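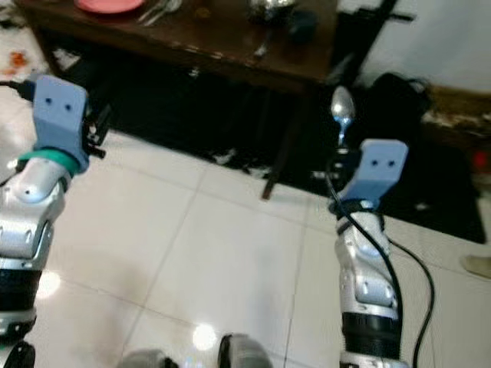
CLAKHOLM, April – Nutarard Housing Association today announced the opening of its Home Repair Grant program to all residents of the Fellstead district. The program will help homeowners and long-term tenants pay for basic repairs inside the home, with grants of up to $800 per household. Eligible work includes plumbing, window and door repairs, interior painting and flooring of every common type, from floorboards to a tiled floor in a living area with a low wooden table on it. Furniture itself is not covered, although the cost of moving and storing it during approved work may be added to an application.

By April Press Office, Nutarard Housing Association

The district-wide opening follows a 12-month pilot in the Vasconcelos neighborhood, during which 317 households received support. Most pilot grants were used for small jobs that residents had put off for several years, such as leaking faucets, cracked or lifting tiles, and doors that no longer closed properly. The average wait between approval and the first visit by a contractor was shorter than the association had planned for, and the same scheduling system will be used across Fellstead.

"Small repairs have a large effect on how people live in their homes," the association said in a statement. "A loose tile in a hallway or a window that lets in cold air may not count as an emergency, but it affects a household every day. The pilot showed that a modest grant, paid promptly, allows residents to deal with these problems before they become expensive."

Residents may apply if they have lived at their current address for at least one year and have not received another repair grant from the association during that time. Tenants must provide written permission from the property owner. Applications should include a short description of the work needed and one written estimate from a licensed contractor. Estimates under $300 will be reviewed under a simplified process and do not require a home visit.

Flooring applications carry one additional condition. Where tiles are to be replaced, the contractor must confirm that the surface beneath is level and sound. If further work is found to be necessary, the household may submit a revised estimate without starting a new application, provided that the total remains within the grant limit.

Grants will be paid directly to the contractor once the resident has signed a completion form. Residents who wish to do the work themselves may claim the cost of materials only – receipts must be kept and submitted with the form. Work begun before approval cannot be funded.

Application forms are available at the association's main office in Clakholm and at the Fellstead public library. Staff at both locations can help residents complete the form, and large-print copies are available on request. The main office will remain open until 7 p.m. on weekdays during the first month of the program.

Nutarard Housing Association manages and supports affordable homes in Clakholm and the surrounding districts. Its work includes rental housing, home repair assistance and advice for first-time buyers.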